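Skip to content
Home | Topics | Unanswered | Tags | Hardware | Sign in

Segmenting suturing demonstrations for imitation learning: per stitch, per phase, or whole run?

We are collecting teleoperated suturing demonstrations to train a policy, with a small camera at the wrist of each instrument in addition to the endoscope. The target is 2000 single-stitch examples. At the moment we have 1112, recorded over several sessions since February, and I want to fix the segmentation before we record the rest.

The operator works down a line of interrupted stitches in one continuous recording. Each stitch consists of needle pickup, bite, pull-through, knot, and trim. Our current script cuts the recording at the trim event, so one example covers everything from pickup to trim. Three problems have come up.

First, the start state is different for every example. By the fifth or sixth stitch the wrist view contains a lot of finished work, and the policy may learn to use the earlier knots as a position cue. I would prefer it to use the tissue edge and the thread.

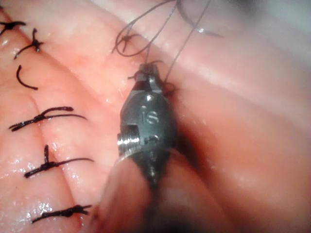
Posted by leitao_bench
Role: data collection lead, Plitton project

Second, the black thread from the current stitch and the black thread in the older knots look the same to our segmentation network. When tails are left long they lie across the area where the next bite goes. The annotators mark the active strand by hand, and their agreement drops sharply whenever there is a partial loop in view.

Third, the gripper signal is ambiguous. Closed jaws can mean holding the thread, holding the needle, or resting closed between moves. We log the commanded jaw angle and the measured jaw angle, but the thread is so thin that the two readings are nearly the same with and without it.

The options I see are:

a) keep one example per stitch and add a stitch index as a conditioning input;
b) cut into phases and train with phase labels;
c) keep the whole line as one long example and sample random windows from it.

The policy takes two wrist images, one endoscope image, and joint positions, and predicts a short chunk of relative motions. Which of these has worked for others with a similar setup? Replacing the tissue between stitches is not practical.

Tags: teleoperation, suturing, wrist-camera, segmentation, dataset

hasirgate_ml wrote:

Use (c) for storage and (b) for sampling. These are separate decisions and your post treats them as one.

Store the full recording without cuts. Write phase boundaries to a side file as timestamps. If you change your mind about where a knot begins, you regenerate the side file and leave the recordings alone. We cut ours on disk at the start of our project and had to go back to raw logs for 900 examples when the boundary rule changed.

For training, sample windows so that each phase has equal weight. With uniform sampling in time, the knot phase dominates, as operators spend most of their time there. Bite and pull-through are short and they are where our policies failed most often.

Do not add the stitch index. It tells the policy which stitch it is on, which at run time you may not know, for instance after a restart. To reduce reliance on earlier knots, vary the order in which the line is worked. Have the operator start from the other end in some sessions and from the middle in others. Masking the old knots in the image also works but costs annotation time.

On the jaw signal, label the content of the jaws as a separate track with four values: empty, thread, needle, unknown. Keep "unknown". When the tip is deep in a fold and the strands run off in several directions, annotators will guess if they are not given a way to say they cannot tell, and those guesses are worse than a missing label.

Check the wrist views from narrow places separately. When the wrist housing sits between two masses of tissue there is contact on the sides of the instrument as well as at the tip, and the motion the operator makes is limited by that contact. A policy trained mostly on open views will command the same sideways motion and push against the tissue. I would flag these segments as "confined" and report the validation error for them on its own line. 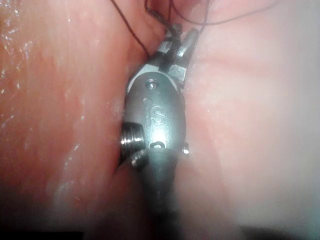 brullton_qa: I disagree with leaving out the stitch index. A run with the index set to zero half of the time gave us the same result as a run without it, and the index was useful later for finding drift within a session. Record it as metadata even if the policy never sees it. The "confined" flag I agree with, but define it by a rule, such as both sides of the wrist touching, or every annotator will apply it differently.

dropped_needle wrote:

i would just record more. 2000 is not a lot for this. we had 2155 for peg transfer, a much easier task, and the curve was still going down. also turn the lights up

third_arm wrote:

Adding to the first reply, with a procedure. It assumes you have kept the raw logs.

1. Define each phase boundary by an event visible in at least one camera, and write down which camera. For the start of a bite we use needle tip contact in the endoscope view. For the end of a knot we use the last tightening motion, taken from the joint data and confirmed in the image.

2. Treat approach as a phase of its own. Open jaws near a fold, with one tip touching and the other just clear of it, should not be put in the same class as a grasp. We label it "pre-contact" until the first tip touches and "contact" after that. The distinction is small in the image and large in what the policy should do next. 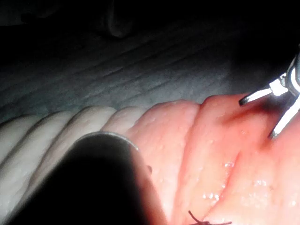
3. Label a small set twice. Give the same recordings to two annotators, compare boundary times, and rewrite the rule for any phase where they disagree by more than the length of one action chunk. Do this before the remaining recordings are made.

4. Hold out whole sessions for validation. If windows from one line of stitches fall on both sides of the split, the old knots identify the session and the validation error will look better than it should.

5. Keep failed attempts. Dropped thread, a missed second grasp, and a bite taken again are useful as recovery examples provided that they are labeled as such. Remove only segments where the operator was clutched out or the video stream stalled.

For the strand problem, trim the tails to a fixed length during collection. It costs the operator a little time per stitch and removes most of the overlap with the next bite. A second thread color would be easier to annotate, but then the policy learns the color, so I would keep to black.

Comments (4)

leitao_bench: Thank you. We will store whole lines and move the boundaries to a side file. Sessions are already separate in the log, so the split is easy to change.

hasirgate_ml: Agree with point 4 above. Check that both wrist streams share a clock with the endoscope as well. An offset of a few frames moves every contact label.

leitao_bench: The wrist streams share one clock. The endoscope is stamped on a different machine, so I will measure the offset.

knotcount: Does anyone have a rule for "tightening" that does not depend on the operator? Ours pull in very different ways – one in a single motion, another in several short ones.

This site uses cookies to keep you signed in and to count page views. Accept | Manage settings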